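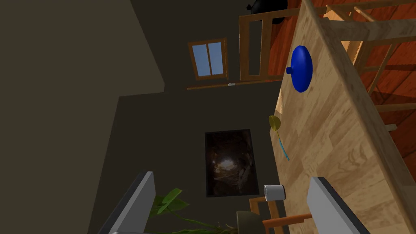 Figure 2. Tabletop scene in the simulator, seen from the gripper, with a cup and a utensil near the table's left edge.

Planning Your Purchase

Read this section before you place an order for a Boros arm. An afternoon in the simulator can change your shopping list quite a bit, and it's a fun afternoon too! You can try out reach, finger shape and table position while everything is still easy to move.

Before you start

You need a computer with the Stilby simulator installed, a tape measure, and the planning sheet from the Tikatmont download page. Print the sheet or keep it open in a second window.

1. Measure your real table. Write down its length, depth, height and the thickness of the top.

2. Open Stilby and choose New Room. Type in your table measurements, then add the chairs, plants and shelves that will stay near the arm.

3. Place the objects you want the arm to handle. Start with small everyday things. In Figure 2 the short white cup and the thin-handled utensil are both good first tests, and the blue rounded object farther up the table makes a nice challenge for reach.

4. Pick the flat fingers from the gripper menu. Move the arm to each object in turn and mark on your sheet whether the fingers can get to it.

Note: The flat fingers come with every arm. Wait on the Pakex finger set until you have run step 4 with all your objects. Plenty of new owners find the flat ones do everything they want.

5. Run each pickup 30 times. Stilby shifts the object a little on every run, so you get a much better picture than you would from a single lucky grab. Copy the results to your sheet.

6. Change one thing and run the set again. Try moving the base first — a small shift along the table edge can bring a far object into reach and save you the price of the longer arm.

Caution: Check the space under and beside the tabletop as well as above it. A chair back close to the edge is easy to miss in the room view and can block the elbow joint. Turn on Show Contacts to see where the arm touches furniture.

Filling in the budget page

7. Enter the arm, the base clamp and the power supply on the first lines. These are required.

8. Add $200 for spare finger pads and cables. You will be so glad to have them on the shelf.

9. Enter shipping on its own line. The packed crate weighs 194 pounds with the floor stand, so ask your carrier about a lift gate.

10. Leave the camera line blank until you have finished Section 3, Choosing a View.

Note: Prices on the planning sheet are good through December. Save your room file with the sheet — our order desk can open it and check your parts list against it.

Section prepared by Yutong Qiu. Last revised Sep 26, 2018.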